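About Girkitz

Girkitz is an equipment planning practice for two-arm robotic workcells. We prepare specifications, capital budgets and purchase schedules for laboratories, colleges and light manufacturers in Australia and New Zealand. We do not sell equipment and we do not take commissions from suppliers. Fees are fixed at the start of an engagement and are itemised by deliverable.

The practice operates from a workshop and office in Celtstead. The office side handles tender documents, asset registers and depreciation schedules. The workshop side maintains bench cells on which client tasks are trialled before a specification is released. A client who has already purchased equipment may also engage us for a review of spares, service intervals and replacement dates.

What we cost

A workcell quotation normally covers the arms, the controller and freight. Our budgets are organised under 4 headings: capital equipment, enclosure and services, consumables, and labour. The last two are frequently left out of grant applications and are the usual cause of a variation in the second year. We carry them as separate lines from the first draft, with the assumptions printed beside each figure. 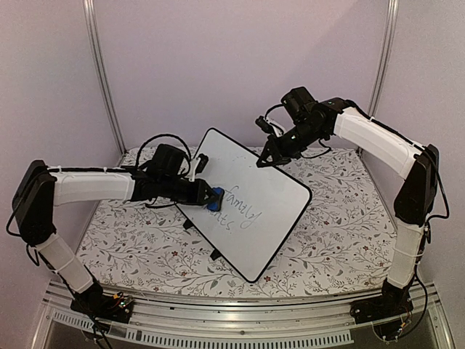 Task trials are the basis of our consumables estimates. Each trial is written up with a parts list that includes the workpiece, the tooling and anything that touches either. For the whiteboard erasing task the workpiece is a small board on its own stand, and the tool is a blue eraser held in the jaws of the left gripper while the right gripper stays open over the board's edge. Both are ordinary stationery lines and are costed as such, with an allowance for replacement when smudging on the writing surface exceeds the level agreed with the client. Marker ink is costed by the box. Gripper fingers are listed under spares and held to the same reorder rules as drive belts and cable sets.

The current rates file contains 2,677 line items. Prices are checked every August against supplier lists, and items with no current list price are marked as lapsed until a written quotation is received. Foreign currency items are entered in the currency of purchase and converted at the date of issue.

Enclosures and services

Enclosure costs are estimated per cell and not per floor area. The schedule provides for framing, wall panels, lighting, power, data and extraction where required. We ask for a site drawing before quoting any of these. Where no drawing exists, a measured survey can be added to the engagement at the published rate.
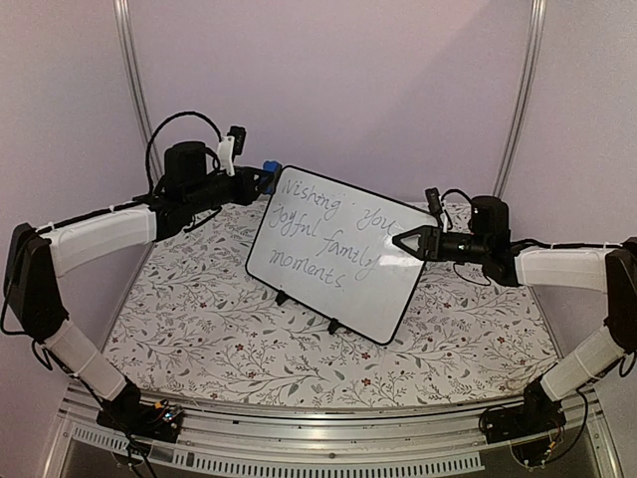
Cable management and sensing have their own section in the specification. Retrofitting either one after commissioning generally requires the cell to be taken out of service, and the labour is charged at the integrator's site rate. A cell with a camera above each wrist has at least two moving cable runs to protect, in addition to whatever is routed at the bases, and we write the cable lengths, strain relief and connector types into the tender so that bids can be compared on the same terms. Circuit boards left exposed beside a base are noted as a separate item, with covers priced as an option. Clients who prefer to fit their own covers may strike the line.

Benches and work surfaces are treated as furniture for depreciation purposes unless the client's auditor directs otherwise. Coverings, mats and cloths are expensed in the year of purchase.

How an engagement runs

The first stage is a task statement of no more than two pages. It names the objects to be handled, the required cycle rate, the hours of operation and the person who will sign acceptance. We then run the task, or the nearest practicable version of it, at Celtstead and record tool changes, stoppages and operator interventions. 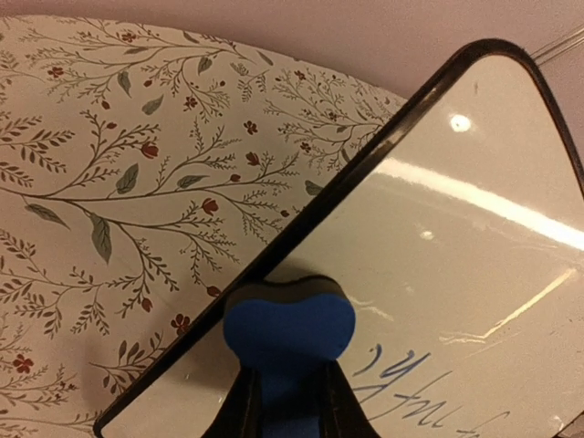
Results from the trial go into the Levchenko schedule, our standard costing workbook. It sets out purchase, installation, operation and disposal over the nominated service life and produces a cost per operating hour. The workbook is supplied unlocked. Clients are free to change any rate in it, and altered cells are coloured automatically so that the finance office can see which figures are ours.

The schedule also carries an operator labour line. Setup, resetting of the workpiece and fault recovery are recorded separately, as the three respond differently to an increase in shift length. Trial logs to date total 1,407 bench hours, and the labour allowances are drawn from these logs.

Tenders are issued through Listgate, our document portal. Suppliers register once, receive all addenda at the same time and lodge pricing in a common format. Listgate currently has 431 registered suppliers. Bids remain sealed until the closing time of 4 pm, after which the client receives the full set together with our comparison table.

Enquiries

New enquiries should include the task statement, the intended site and the financial year in which funds are to be committed. Drawings may be sent as PDF or DXF. Workshop inspections are by appointment, and closed footwear is required on the bench floor. Invoices are issued on delivery of each stage, with payment terms of 30 days.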